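Pre-purchase walkdown, gripper replacement
Bay 2, filled in by Ivone Honorato, 04/11/2020

OK, so I went down the list myself this time (Gervásio did the last one and his handwriting is a crime!). Comments are mine. The money part is at the bottom.

1. Finger pads, wear: PASS. Scuffs, dust, nothing I'd spend money on. I'd still put a spare pair in the order at 110 the set.

2. Screws and bushings snug: PASS. I went over both arms with the little driver.

3. Opens and closes without sticking: PASS, with a grumble. It's a bit stiffer than the Dernero we tried in February, and my thumb noticed after an hour.

4. Floor clear of cords and trip hazards: FIXED ON THE SPOT. Extension cord moved to the wall side. Please leave it there!

5. Pinch point label on handle: FAIL. Peeled off again. Gervásio has a roll, ask him.

6. Small parts put away at end of shift: OPEN. We need a lidded tray, and I'd like it on this year's budget before somebody steps on a peg.

7. Quotes on file: two out of three. Norier came in at 2540 with shipping, Menau at 1060 without (and without a case, so watch that). Stevens still owes me a number.

Floor work with the present gripper: 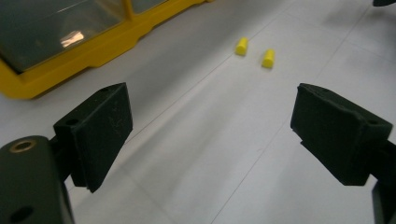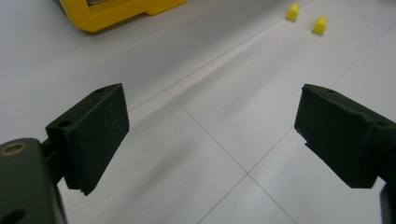
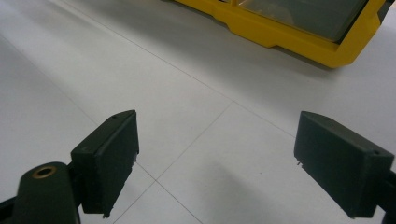

My vote is to hold off on the Norier until we hear from Stevens, buy the spare pads now, and set aside 316 for the tray, labels and a decent floor mat, which my knees have been asking for. If the Menau people will throw in a case I could be talked around, but I want to try one in my own hand first. Gervásio Rezende signs off on anything over a thousand, so catch him before lunch.

Recheck items 5 and 6 before the order goes in.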